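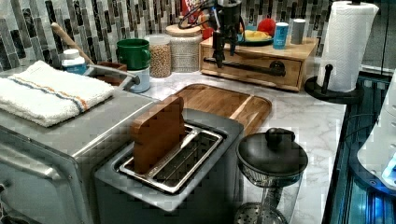
Has the breakfast bench been kept within the grant so far?
Spending is under budget at the end of the first stage, and the remaining money is set aside for shelving and a second round of basic groceries.

5 May 2020
By Nayara Assunção, Uluvcombe House

This report covers the shared kitchen at Uluvcombe House from January until now. The grant from Pristari was $500, paid in one instalment. The aim was to set up one stretch of counter where residents can make their own breakfast without needing the main stove, which is booked most mornings for the meal program.

The toaster and the toaster oven are now side by side at one end of the counter. Before this they were kept in separate cupboards and had to be carried out each day. The top of the toaster oven has become the spot for the folded towel. I have asked people to take it off before they switch the oven on, and a notice to that effect will go up this month.

Dry goods are in jars and canisters along the tiled wall. We spent $60 on food to start the shelf off, mostly oats, tea and dried beans. Residents top it up themselves and this has worked better than the sign-up sheet we tried first.

The wooden drawer box was the largest single purchase. It has one wide drawer with a long black handle, and the top is used for fruit and a couple of tins and canisters.
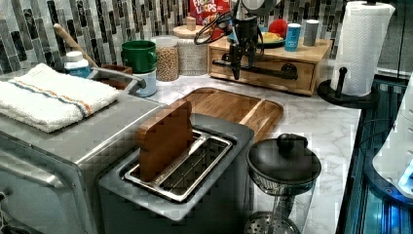
The drawer holds butter knives, spoons and tea towels. Sharp knives stay in the main kitchen, as agreed with Ľubica Procházka at the first site visit. She also asked whether the counter would be wide enough for two people to work at once. It is, provided the cutting board is put back behind the toaster after use.

Almost 26 residents now use the bench in a normal week. Mornings before work are the busiest. Crumbs are the main complaint and the toaster tray is being emptied every second day.

Two items are behind. The wall shelf from Flarkden has been on back order and they can't give us a delivery date. Labels for the jars have been printed but the first lot peeled off, so we are getting a heavier kind.

For the next stage we plan to fit the shelf, replace the labels and buy 10 more mugs. No further funds are requested. Receipts are held at the office and copies will be sent with the final report.

Comments

Saludo: Good to see the beans being used. Can we get a second butter dish?

Third floor: Please leave the toaster plugged in at that end. The other outlet is loose.

Ľubica P.: Thanks Nayara. Please send the receipt for the drawer box when you have a minute.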